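Main page Contents Random article Help

Drawer pull

A drawer pull is a fitting or cut-out by which a drawer is opened. Surface types are fixed to the drawer front, usually by screws; recessed types are cut into it.
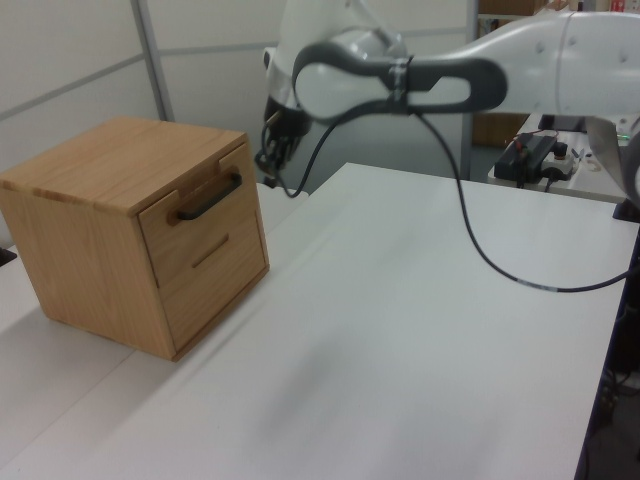 Bar handles are sold by the distance between fixing centers. The Buzatu catalog lists sizes up to 299 mm, and Pumex stocks a 214 mm bar for wide fronts. Recessed pulls need a thicker front and leave nothing standing in the walkway.

Finish affects wear more than shape does. Painted bars chip first at the ends, where rings and keys strike them.

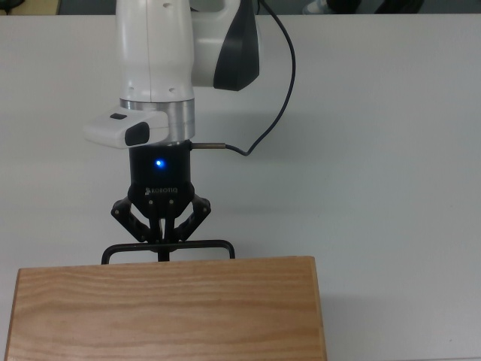

According to one fitter, recessed slots collect dust and should be sanded smooth inside before oiling. Damo supplies its fronts with the slot already sealed.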